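Tips: displaying and lighting glass at home

Updated in June, added the bit about dimmers because people kept asking.

Quick list, no particular order. We have a lot of glass in this house. Bowls, vases, two lamps with hand blown shades, a shelf of small stuff. Most of this learned the slow way.

Lighting a shelf

Light from behind or below for colored glass. From the front it goes flat and you mostly see the bulb reflected. LED strip along the back edge of the shelf, stuck facing the wall, so the light bounces. Don't point it at the glass.

Clear glass is different. Wants a dark background and light from the side. We painted the back of one cabinet a dark gray and the clear pieces finally showed up. Cost of one sample pot.

Warm bulbs for amber, red, brown. Cooler for blue and green. Mixed shelf, split the difference, 3000K or so and leave it alone.

Strips: buy the kind you can cut, and measure BEFORE you cut. Cut only at the marked lines. I have a short useless piece in a drawer to prove it.

Diffuser channel is worth the money. Without it you get a row of dots reflected in every piece. Looks like a runway.

Hide the power brick somewhere air can get at it. Not wrapped in a towel, not jammed behind books.

Dimmers

Check the bulb box says dimmable. If it flickers or buzzes, it's usually the old dimmer. They were made for bigger loads and don't like one little LED. Swap for an LED rated one. Breaker off first, and if you open the box and don't recognize whats in there, call an electrician.

Plug-in dimmer for table lamps, no wiring at all. I use the Venton one, slider on the cord. Does the job. The Clurnier is nicer looking but the knob is stiff.

Glass lamp shades

Take the bulb out and let everything cool before you touch the shade. Unplug it too.

Heavy shade = two people. One holds, one undoes the ring. Put a folded quilt on the floor under it, every time.

Don't go over the wattage on the socket sticker. No sticker, stay at 40 or under with an old style bulb, or just use LED and stop worrying.

Tighten the ring by hand only. Snug, then stop. Glass needs a little room to move when it warms up. We cracked a shade with pliers, a green one, still annoyed.

Felt washers between metal and glass. Hardware store, a bag costs next to nothing.

Washing

Plastic tub or a towel in the bottom of the sink. Swing the faucet out of the way, that's what chips rims.

Lukewarm water. Never hot water into a cold vase.

Drop of dish soap, soft cloth. No scrubber, no powder, nothing gold or painted gets soaked.

Rinse with a splash of white vinegar in the water if you have hard water. Dry right away with an old cotton tea towel, washed without fabric softener. Softener leaves smears and you'll blame the glass.

Narrow neck: uncooked rice, a bit of soap, warm water, swirl. Scoop the rice in with a funnel. Gentle with thin pieces. Dump it in a strainer and not down the drain.

White haze inside: vinegar overnight. If it's still there when the vase is dry, try a denture tablet. If it's STILL there it's etched and no amount of soaking will fix it. Put flowers in it.

Dusting

Microfiber, dry, one piece at a time in your hand. Not with a feather duster over the top of the shelf. Small soft paintbrush for anything with ridges or handles.

Turn the strip off first. You'll miss dust with the glare in your eyes, then turn it on at night and see all of it.

Keeping it on the shelf

Museum wax or gel. Pea size bits, three under a small piece, four under a big one. Twist to release, don't pull. Gel for clear glass, wax for everything else.

Heavy things low. Check your shelf rating before loading up. Ours is a Skelby wall shelf and the brackets go into studs, no plastic anchors.

Keep pieces a finger width apart. Trucks go by, things creep.

Glass shelves look great but see every fingerprint. Wood is easier, if you want light to come through then glass, your call.

Packing away

Tissue first, then bubble wrap with bubbles facing out. Newspaper ink rubs off, skip it. Stuff the inside loosely, don't pack it tight or you push the walls out.

Small boxes. Fill every gap. Shake gently, if anything moves add more paper.

Write what's in it on the side and not the top, you'll be stacking them.

Filling vases and bowls

Sand, gravel, glass beads, all fine. Rinse and dry gravel first or it clouds everything. Add it slow, with the vase tipped, so it slides down the side. Dropping stones straight onto the bottom is how bottoms crack.

Glass beads: Tiwari 600 g bag fills a medium cylinder, with some left over.

Battery lights go in halfway, fill around them, keep the battery pack up top where you can reach it.
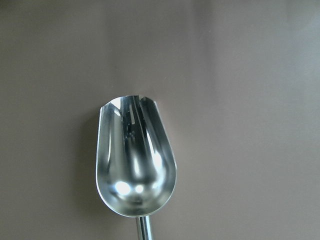
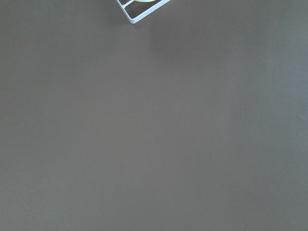 Metal scoop in the first one, mostly empty gray-brown tabletop in the second, with the corner of a white plastic lattice at the top edge.

More to come on chandeliers when I get ours down. Needs a taller ladder.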